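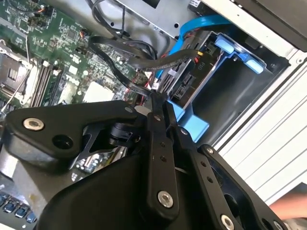

Fathima Liyanage
Blogger, spreadsheet keeper, reluctant thrower-out of things

I have been trying to buy less stuff since October, and I promised you all an update, so pour a coffee because I have opinions!

The rule is simple. If something at home quits on me, I have to wait 8 days before I buy a new one. I stole this from my neighbor Torben, who has had the same toaster since college and is very smug about it.

So far the waiting has saved me $400, and most of that is one vacuum cleaner I was sure was dead. (It was a sock. I don't want to talk about the sock.) The rest is small things — a lamp, a zipper, the kitchen scale that only wanted a new battery.

Old computers are the hard one for me. I always think I'll use the parts someday, and then someday never comes and I'm dusting around a big box for years. 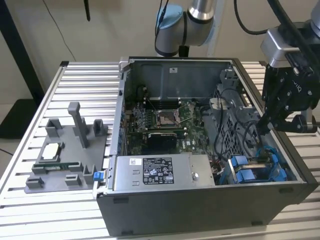
What I still buy without waiting

Shoes for the kids, anything to do with the smoke alarm, and coffee filters. I tried waiting on coffee filters once and used a paper towel, and my husband left for work without speaking.

I also gave up on the rule for umbrellas. It rains here all spring, and a broken umbrella is just a stick you carry around.

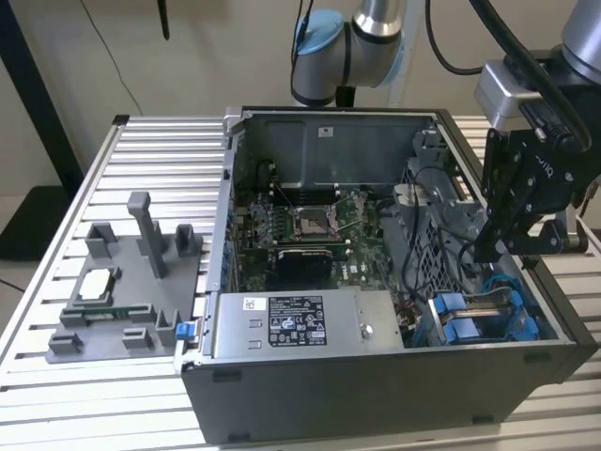

Anyway, the part I didn't expect was how much I'd like the waiting. By day five I've usually forgotten what I wanted, or I've borrowed one from somebody and had a nice chat on their porch.

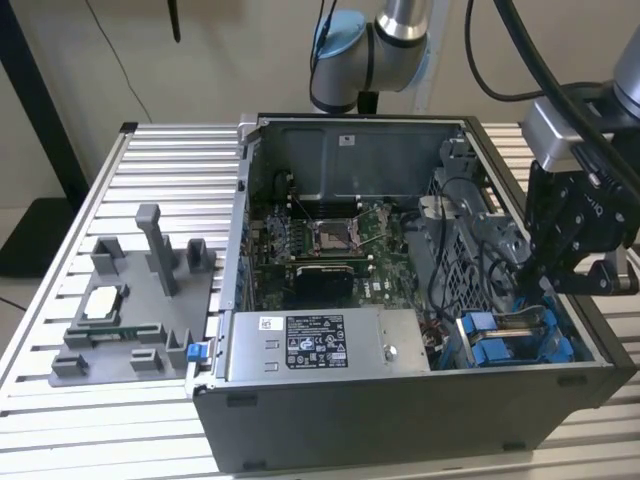 My sister thinks I'm being cheap, and okay, maybe a little! But she also borrowed the vacuum last Tuesday and I haven't seen it since.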